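Cómo arreglar una pinza que suelta las cajas a mitad de camino

Si has llegado hasta esta página, seguramente tu robot acaba de dejar caer algo y tú estás mirando un registro que dice que todo fue perfecto. Te entiendo, yo pasé así casi toda una semana. Te cuento el fallo que tuvimos en Clotorik con la tarea de meter cajas pequeñas dentro de una caja grande, y cómo lo localicé, por si te ahorra unas cuantas horas.

El síntoma: el brazo coge la caja, la levanta bien, la lleva hasta el destino y, justo al inclinarla para meterla, la caja resbala entre los dedos. Unas veces cae dentro (y entonces el sistema lo cuenta como éxito, qué alegría) y otras se queda apoyada en el borde. De 1.694 intentos guardados, el programa daba por buenos 1.591. Cuando Marlene Dhillon se puso a revisar los vídeos a mano encontró 88 de esos «buenos» en los que la caja se había soltado antes de tiempo.

Antes de tocar nada, seguridad. Parada de emergencia pulsada, brazo en reposo y nadie con la mano entre los dedos. Yo me llevé un buen pellizco un miércoles por fiarme de que la pinza estaba «abierta del todo» -- lo estaba, hasta que el controlador recuperó la conexión y ejecutó la orden que tenía pendiente. Desde entonces corto también la alimentación de la pinza, aunque luego toque recalibrarla.

Paso 1. Separa el problema mecánico del de software. Con el brazo parado en una postura cómoda y la pinza otra vez con corriente, manda cerrar sobre la caja desde la consola, sin la tarea cargada, y tira de ella suavemente con un gancho o una cuerda, nunca con los dedos. Si se escapa, ve al paso 2. Si aguanta, salta al 3.

Paso 2. Limpia las superficies de agarre. Con cajas precintadas, la cinta va dejando adhesivo, el adhesivo coge polvo de cartón y al final tienes una película la mar de resbaladiza. Un paño con un poco de alcohol isopropílico, dejar secar y repetir la prueba. Mira también si los tornillos de las articulaciones tienen holgura.
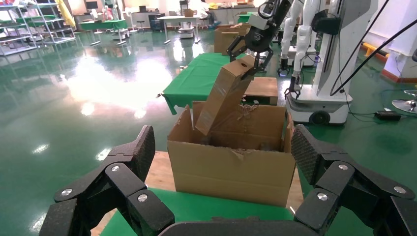
Paso 3. Revisa la fuerza de cierre durante la inclinación. Aquí estaba lo nuestro. La fuerza se fijaba al coger la caja en horizontal y no se volvía a tocar, pero al inclinarla el peso se reparte de otra manera y lo que bastaba en plano ya no basta. Chaminda Roy me lo dijo el primer día y yo, cabezota, seguí limpiando dedos. Lo teníamos al 46 % del máximo. Súbelo poco a poco y para en cuanto veas que el cartón empieza a ceder, ¡que aplastar la caja tampoco es la solución!

Paso 4. Cambia el criterio de éxito. Que la caja acabe dentro no significa que el robot la haya metido. Nosotros ahora comprobamos que los dedos sigan separados por el ancho de la caja hasta que llega la orden de abrir. Si se cierran antes, fallo, y el brazo se detiene ahí mismo en vez de retirarse tan contento.

Paso 5. Repite con cajas feas: con las solapas dobladas, con el borde roto, con la cinta mal puesta. Con las nuevas funciona todo.

Si después de esto sigue resbalando, mira la latencia entre el sensor y el controlador, que es otra historia y bastante más larga. Ga-eun Choo tiene una nota sobre eso en la wiki interna y le estoy insistiendo para que la publique. En cuanto lo haga, pongo el enlace en esta página.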